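Gendesden Kitchen & Table list
Posted 09/12/2005, by the list moderator

Hello all, back on the subject of trays. Bit rushed, bus in 5 minutes.

Somebody wrote last week:

> Has anyone found a way of lining the steel trays that doesn't
> leave bits of paper stuck to the biscuits? I bought the Clatero
> one in November after all the fuss on here and it marks if you
> so much as look at it. Also what are people using on the table
> underneath, mine slides about on oilcloth.

Right. Lining. I use plain kitchen paper, one sheet, laid in the bottom and NOT folded up the sides. Folded up the sides it catches on the rim and tears. Hold it by a top corner and let it down over the tray, don't press it flat till it's where you want it. Only good for dry things mind, anything iced wants proper baking paper.

Same check cloth as always, the toys live on there now as well, chicken and shuttlecock both.

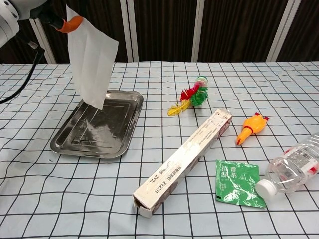
Kitchen paper is a waste of time if you ask me, wrote Delmont off-list, it goes to fluff the minute there's any butter in the biscuit and you end up picking it off with your nails. Fair point, and I'd say the same for shortbread. For crackers and the plainer sort it's fine.

Smudges. Every steel tray does it. Wipe with a barely damp cloth, then a dry one straight after, and don't leave it to drain on the rack or you get spots. Vinegar if it's bad. I gave up on the Didenko polish, roughly 56 wipes to a bottle and it smells of pear drops.

Sliding. A cotton cloth with a bit of wrinkle in it holds better than oilcloth, so I stopped ironing mine. Let it hang over the near edge a little, not to much or somebody's sleeve takes the lot with it. Lay the tray longways, running away from you, and there's room on the right for the long box and whatever the children have left out.

Thin sheet goes alongside on the left if it's not wanted in the tray. Keep it close to the tray, saves hunting.

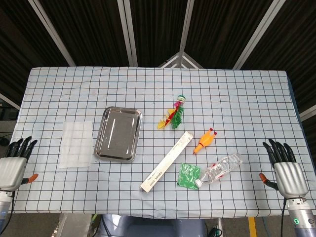 Would a tea towel under the tray not do the same job? My sister's lot swear by it, and it saves the tablecloth getting marked. That came in from the digest readers this morning. Yes it would, as long as it's a flat one and not the waffley kind, the tray rocks on those.

Still after a lid to fit, if anyone sees one. Must dash, will answer the one about jam pans tommorow.

--
Gendesden Kitchen & Table list. To leave, write to the list address with "leave" in the subject. Copyright remains with the posters. Back to top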